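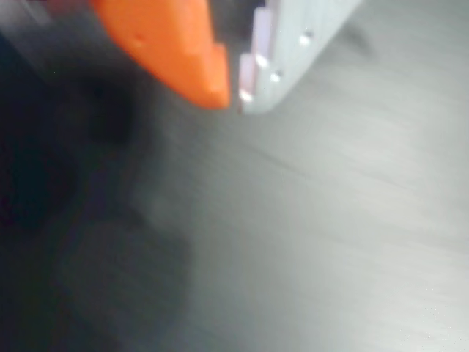
3.2 Collecting demonstrations by remote control

All demonstrations in the Comlow set were recorded by leader-follower control. The operator moves a small unpowered copy of the arm, and the working arm repeats its joint angles. No planner runs during recording, and the operator is free to choose any path to the object. Two views are stored for every episode. The close view covers the gripper and the patch of surface under it, and it is the less clean of the two. During fast moves the surface turns into diagonal streaks and the orange finger loses its outline, while the stepped edge of the white part next to it stays readable. Earlier work in our group dropped such images before training. We kept them, on the grounds that a policy running on the arm will be given the same kind of input and should have met it before. The shadow on the left side of the close view was also left as recorded, with no correction for brightness.

The task used throughout this section is the transfer of a single cube between the open work surface and a small open box. Each operator was given the same written instructions: bring the arm over the cube, close the gripper, lift, carry, release, and move clear. Nothing was said about speed. The start position of the box was changed between episodes but not within an episode, and the operator could see the arm directly at all times. Operators were not shown the recorded views while driving, so they had no reason to favor motions that look good in either one.

A total of 1399 episodes were recorded at two sites, Minhas and Latholm. Of these, 882 came from Minhas. The remaining 517 came from Latholm, where recording started later, in May. An episode was marked as failed if the cube ended outside its target area or if the operator pressed the stop pedal. Failed episodes stay in the release with a flag but are not used for training in Section 4. Episodes in which the operator missed the first grasp and then recovered are counted as successful. We found these useful, as they contain the small sideways corrections that are rare in clean runs.
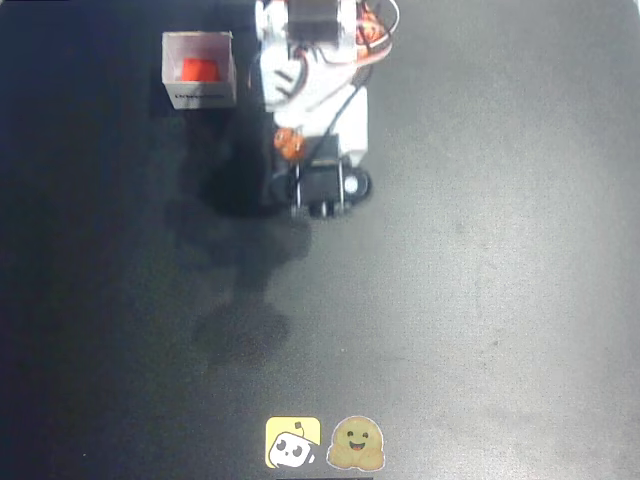 Figure 3. Overhead view of the work area. The gripper is closed and empty; the red-orange cube is inside the open-topped white box to the left of the arm.

The overhead view (Figure 3) gives the position of the box and the arm over the mat, but the forearm and gripper can hide the cube when the arm is directly above it. The close view has the opposite weakness. It shows the space between the gripper parts well and says little about where the box is. For this reason the policy takes both views at every step, together with the joint angles of the working arm. Objects that play no part in the task, such as the two stickers near the lower edge of the mat in Figure 3, were not masked out.

Recordings were handled with the Clellico logging tool, which writes joint angles and both views against one clock. Where the views drifted apart, the later one was shifted to match the joint record. Pauses at the start of an episode were trimmed up to the first commanded motion. Pauses later in an episode were left in. Operators often stop for a moment before closing the gripper, and a first version of the set with these pauses removed gave a policy that closed too early.

The longest episode runs to 2488 steps and contains several missed grasps in a row. For training, each episode was cut into windows of at most 500 steps, with the final window allowed to be shorter. Windows were drawn in proportion to episode length, so a slow demonstration carries more weight than a quick one of the same task. We tried equal weight per episode as well; the comparison is given in Section 4.3.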